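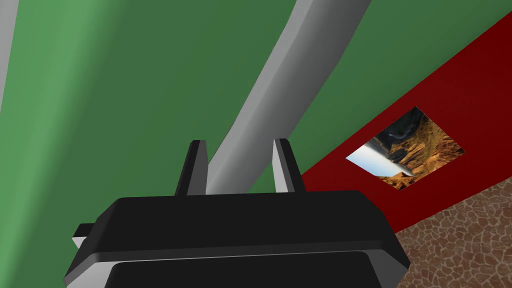
Page last changed in June

School > About > Who we are

Courses Teachers Fees Find us About

Kerden is a language school above a dry cleaner. We teach adults to hold a conversation in a language they didn't grow up with, in evening classes, at prices we argue over every spring and then mostly leave alone.

The school was started by Nabila Belhaj and Hipólito Ulloa, who met while teaching at a much larger place with a fountain in the lobby. The students there learned a good deal of grammar. They could fill in a blank like nobody's business. Then they would go abroad on vacation, get asked if they wanted a bag, and freeze. Nabila thought this was a problem with the teaching. The management thought it was a problem with the students, and offered them another course.

So the two of them left and rented one room. The first class had 6 people in it, and 2 of those were Hipólito's cousins, who already spoke Spanish and had come to be supportive. They were asked to pretend otherwise. They were terrible at it.

We've grown since. There are now 11 of us on the teaching staff, and we offer Spanish, French, Arabic, Swahili and Sinhala, plus Portuguese when we can get enough people to sign up for it. (If you are one of the people who keeps asking about Portuguese, please tell a friend.)

How we teach

You will talk in the first lesson. You'll be bad at it, and so will the person next to you, and by the coffee break you'll have told each other what you do for a living in the vocabulary of a toddler. A surprising number of accountants turn out to "work with numbers, many, sad."

We do teach grammar. People assume we don't, and some of them sign up for that very reason and are let down in week three. Sharon Owino, who runs the Swahili program, is very fond of noun classes and will not be hurried past them. What we try to avoid is teaching you a rule months before you have anything to say with it.

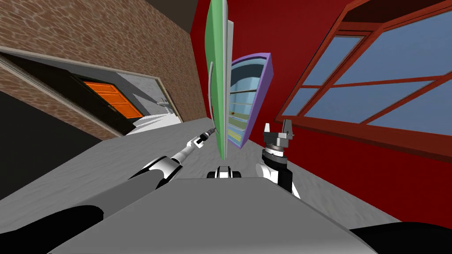
Classes top out at 7. We tried bigger groups one winter and found that the quiet students simply got quieter, until one man in the back of French 2 went a whole month saying only "me too." He has asked us to mention that he is now in French 5 and that his wife can't get a word in.

Homework exists. It's short and usually involves bothering someone. You may be sent to order lunch, or to leave a voicemail for your teacher, which most people find far more frightening than an essay.

Who we are

Nabila teaches Arabic and French and decides things. Hipólito teaches Spanish and reopens the things Nabila has decided. Subira Mohamedi joined Sharon on the Swahili side and also handles placement interviews, so hers is the first voice most of you will hear. She is much kinder than the interview makes her sound. Mahfuz Dissanayake started as a student in Spanish 1, complained at length about the textbook, and was invited to write something better. He did, and we still use it. He now teaches Sinhala and gets complaints of his own.

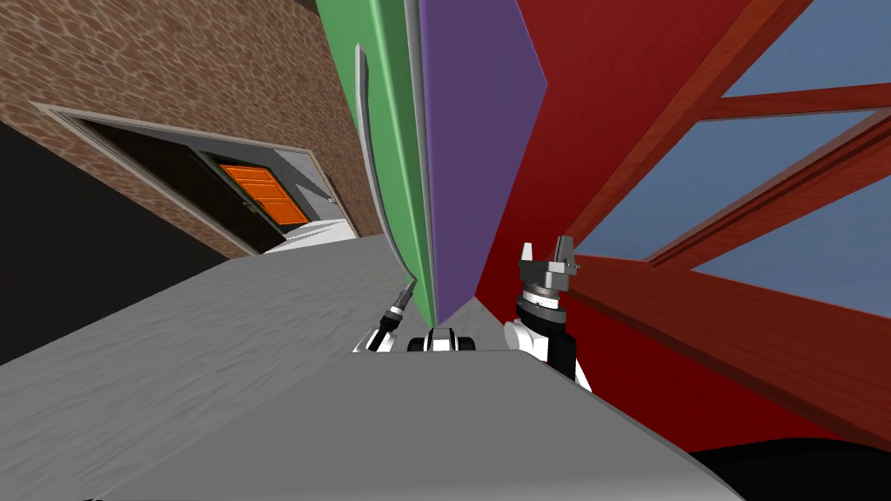 The Spanish book is called Drutier, after a village that Mahfuz made up and then became far too attached to. Every chapter takes place there. By the end of level 3 you will know the baker, the baker's rival, and the entire history of a disputed goat. Students ask whether there will be a sequel. There will be when he finishes it.

The library

We also have a lending library of 900 books, comics, cookbooks and detective novels in the languages we teach. The Rweyemamu shelf is named for the family who gave us most of our Swahili collection, and it's the best thing in the building. You may borrow anything for a month. After that Subira will call you, and she'll do it in the language of the book.

Coming to see us

You can sit in on any class once, free, as long as you let us know beforehand and don't mind being asked your name. The street door sticks; push low and to the left. Classes start at 6:30 p.m. The stairs are steep and smell faintly of clean shirts.

11 comments
6 shares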